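2018-09-11

Back at the desk by six this morning with a flask of tea and the new batch of satellite pictures of Risska harbour. I've been watching this one ferry, the Ladora, since spring (yes, I know, some people have gardens). She used to shuttle up and down the coast and now she's tied up at the north quay again, right behind the coal berth, and I don't think she has moved in weeks.

Ilse reckons it's engine trouble. Kamran is sure she's being kept back for the border trade, once the new customs post opens in October. I went through 1,095 old port notices looking for her name - what a way to spend a morning! - and found it in four of them, all dull, all about mooring fees.
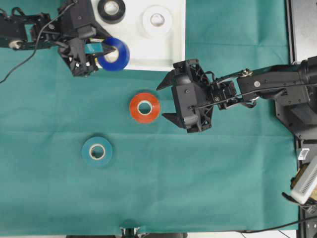 So who's paying to keep her there? The last notice gives the agent as Thiele, the same small shipping office that handled the coal boats last winter.

I rang Mandla after lunch because he knows the fees, and he laughed and said nobody leaves a ferry on that quay for fun, it costs too much. He's going to ask his old contact at the port. Meanwhile Ha-neul has promised to read the Korean paperwork for me, all five pages, and I owe her a very large dinner.

Cloud over the whole coast tomorrow, so no new pictures. I'll do the washing and write up the coal berth.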